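Workshop tips: when the gripper won't let go

Ours jammed shut in October while holding a plastic pear, and the stop button did nothing for two seconds. The cause was a loose plug at the wrist. If yours sticks, do it in this order.

Press stop, then switch off at the wall. Wait up to 8 minutes before touching the fingers -- the spring can still close on you. Never pull the toy out sideways.

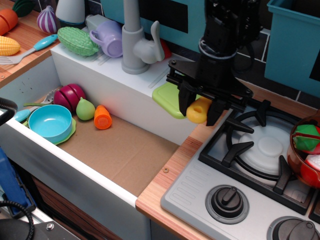 Loose cable is the other thing to check. Ours had rubbed against a bracket and worn through. Look at any lead that runs near the sink, like the black one curving over the rim of the basin, and clip it back so the arm can't catch it. Replace worn leads; tape doesn't last. Spare clips are in the Quezada tin.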